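Home | Guides | Kitchen | Small Spaces | Paper and Desk | Contact

How to Set Up a Drop Row on a Side Table

A drop row is a single line of containers along the back of a table. Each one takes one kind of thing, and the front half of the table stays free for working on. I have used one since I moved into a place with 800 square feet and no hall closet.

You don't need to buy anything. Most people already own enough cups, boxes and trays.

What you need

- A table against a wall, or any surface with one long back edge. Mine is 44 inches wide.
- Something tall for water, such as a plastic bottle or pitcher
- A wooden box with a slot in the top
- A cup for small loose things
- A shallow tray
- A damp cloth

Step 1. Clear the table

Take everything off, including the things you plan to put back. Wipe the surface and let it dry. If your table is dark, dust will show after a day or so, so keep the cloth close by.

Sort what you took off into four piles: paper to keep, small items, things in daily use, and trash. Receipts are usually the biggest pile. When I did this last November I had an Urngate catalog in there that was three years old.

Step 2. Choose the containers

Pick different shapes. If you use four matching boxes you will be opening lids to find out which one you want. A slotted box takes receipts and folded notes. The cup takes pens, clips and anything else that rolls. The tray is for keys and whatever comes out of your pockets.

Color helps too. I keep a red cup because I can find it without my glasses on.

Step 3. Line them up

Start from the left with the tall water container, then put the wooden box beside it. The rest of the row runs to the right. Keep everything to the back and leave a small gap between neighbors so you can lift one without knocking the next.
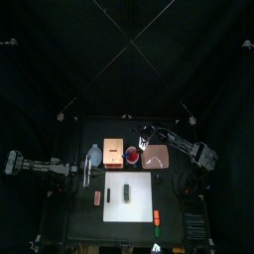
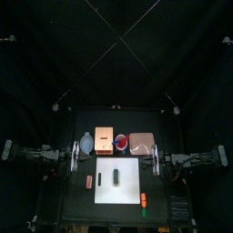
Light blue plastic at the left end, slotted wooden box next to it.

Step 4. Keep the front half for work

The space in front of the row is for opening mail, writing lists or wrapping a package. A large board is handy if you don't want to write or cut on the table itself. Use a plain one you can wipe down. Mine came from Manolakis, but any flat board will do.

Don't let a fifth container creep into this area. If you need one, swap it for something already in the row.

Step 5. Empty it on a schedule

Empty the slotted box once a month. Tip it out on the board, keep what you need for taxes or returns, and shred the rest. The cup can wait longer. The tray should be empty every night – keys go back on the hook.

Change the water every day if you drink from it. If it is only for plants, every few days is fine.

Common problems

The box jams: fold receipts once, with the crease going in first. Long ones from the pharmacy need two folds.

The cup tips over: put the heavy things in first, or take out the long pens.

The row drifts forward: push it back when you wipe the table.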